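Wanted: Shop Assistant and General Sorter, Terisard Secondhand, Skostitz

Posted in: Jobs / Retail / Part time
Hours: 15 a week, mornings
Start: October
Contact: Rami Moussa, shop manager

Terisard is a secondhand clothing shop on the ground floor of 606 Prerngate, between a locksmith and a place that used to sell aquariums and still has the sign. We buy, take in, sort, repair and resell clothes. We have been doing this long enough that people now bring us garments they bought from us, and we take those too, with as little comment as possible.

We are looking for one person to join the morning shift. The last holder of the post left to study dentistry, which we try not to take personally.

What the job is

Most of it is sorting. Bags arrive at the back door from 7 a.m., and whatever is in them has to be looked at by a human being before it goes anywhere. You will check seams, zippers, collars, cuffs and armpits. You will check the pockets, all of them, including the tiny one on jeans. You will decide whether a thing is for the rail, the mending basket, the rag merchant or the box marked "ask Darius," which is Darius Văduva's box, and which he would like to see less full.

The rest is steaming, hanging, pricing, carrying things up and down one flight of stairs, and working the register from opening until noon. Now and then you will be asked to dress the window. We will give you one hour and a box of pins for this, and afterward Rami will move everything slightly to the left.
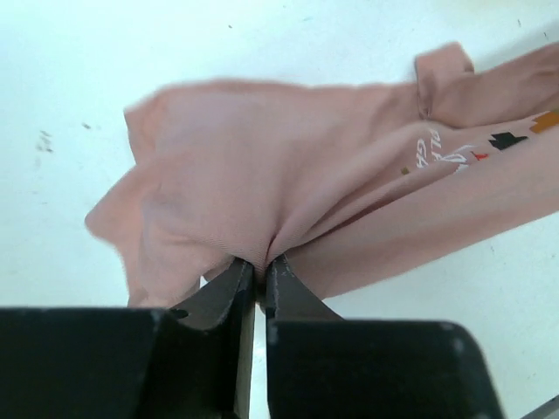
T-shirts make up the bulk of what comes in, and you should know that before applying. Applicants tend to write to us about their love of vintage coats. We get very few vintage coats. We get shirts from fun runs, software launches, family reunions and bands that broke up before the merchandise was delivered. A typical one is pink or near enough, comes out of the bag in a heap, and has white slanted lettering with a little swoosh beneath it, of which you can read "PLA" and "GA" until you smooth the thing out. You will smooth it out. You will then decide, in less time than it took to read this paragraph, whether anybody in Skostitz might want to wear it. The rule of thumb is that faded is fine, cracked print is fine if it looks intended, and anything naming a specific dental practice goes to rags.

We price most shirts by condition and leave the brand out of it. This causes arguments at the counter about twice a month. You are not expected to win them.

What the job is not

It is not a styling job. Customers will ask whether something suits them, and you may answer, but you do so at your own risk.

It is not a quiet job either. The building's pipes are old and the steamer is older. The radio belongs to whoever arrives first, a system that has made all of us more punctual than we would otherwise be.

It is not a stepping stone to a career in fashion. One former employee did go on to work for a costume department, and we mention her far too often.

Who we are after

You need to be able to stand for most of a morning and lift a full bag of winter clothing without making a speech. You need decent eyesight, or glasses that you remember to bring. You need to tell wool from acrylic by touch, or be willing to be wrong about it in front of people until you can.

Basic sewing is useful. By basic we mean you can replace a button so that it stays on and close a split seam so that it doesn't look like a scar. If you can put in a zipper, please say so in the first line of your application and we will read the rest standing up.

Some patience with the public is essential. Our regulars are lovely and have opinions. One of them measures every pair of pants with his own tape and writes the results in a notebook. Let him.

You don't need retail experience. You don't need a degree, and if you have one, it won't come up. You do need to write clearly enough that the next person can read your labels. We once sold a linen jacket as "lemon jacket," and the buyer came back to ask what part of it was lemon.

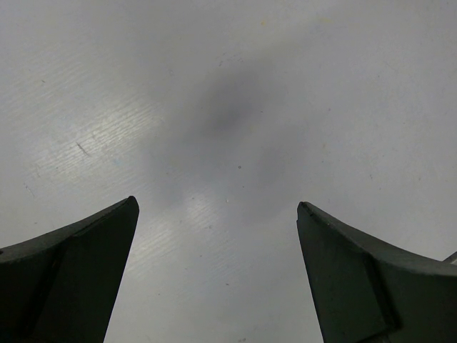

As for the mornings themselves, they go like this. The back door opens at 7 and sorting runs until 9:30. Then there is coffee, which is provided, and pastry, which is provided if somebody has had a birthday or feels guilty. The shop opens at 10. From then on you are at the register, or on the floor rehanging what has been tried on, or downstairs looking for the other half of a two-piece suit. The shift ends at noon, and we do mean noon. Rami has strong feelings about people who hang around after their shift looking dedicated.

Please keep the sorting surface clear before you tip out a new bag. One bag at a time, finished before the next one is opened. This is the closest thing we have to a house religion. Everyone who has broken it has ended up selling somebody's own cardigan.

Pay and other arrangements

Pay is the town retail rate plus a small supplement for early starts, paid at the end of each month. We'll give you the exact number on the phone before you come in, so you don't have to sit through a trial morning wondering. Holidays are paid. Sick days are paid too, and you only need to tell us that you're sick, with no supporting detail. We have had supporting detail in the past and would like to move on.

Staff get first pick of anything from the sorting, at half the tag price, limit three items a week. The limit was introduced after an incident involving Darius and a crate of Avcı rain jackets. He still has most of them.

There is a mending allowance of 80 a year for your own needles, scissors and so on. Good scissors should be labeled with your name and hidden. Scissors on the bench are considered public property and will be used on cardboard.

Training takes two weeks. In the first you sort beside Darius, who talks while he works and will expect you to do the same. In the second you sort alone and he goes through your rail afterward, pulling out whatever he disagrees with. He is usually right about wool and often wrong about prints.
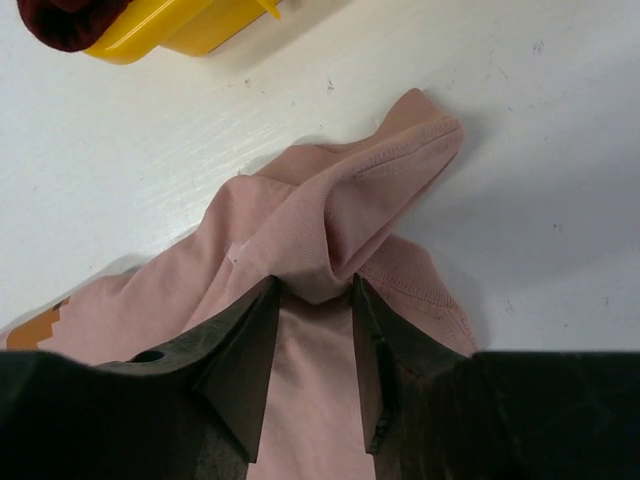

Pink tee, unfolded fate still to be decided.

How to apply

Send us a short letter. One page is plenty. Tell us when you could start, which mornings you can't do, and what you'd do with each of the following: a good white shirt with a yellowed collar, a hand-knitted sweater with one sleeve longer than the other, and a wedding dress with no box and no explanation. We get at least one of the last kind every spring.

We have no preferred answers, though we do have a preferred length, and it is short. A resume is welcome but please don't design one. We've had them with bar charts showing how good the applicant is at teamwork.

No photographs, please, and no samples of your sewing by mail. We already have more fabric than we can deal with.

Letters can be handed in at the counter at 606 Prerngate any time before noon, or put through the slot in the back door. If you use the slot, push the envelope all the way in. The locksmith next door has kindly been returning the ones that fall out, but he reads them first and has begun recommending candidates.

We will invite four or five people for a trial morning, paid, from 7 until noon. Wear something you don't mind getting lint on. You will sort a bag, hang a rail, eat whatever is going at coffee and spend a short while at the register with Rami standing nearby pretending to check the hangers. Everyone who comes in will get an answer, by phone, from a person.

If you applied last time and didn't get it, apply again. We liked several of you, and one of you left an umbrella. It's behind the counter, and it hasn't been priced.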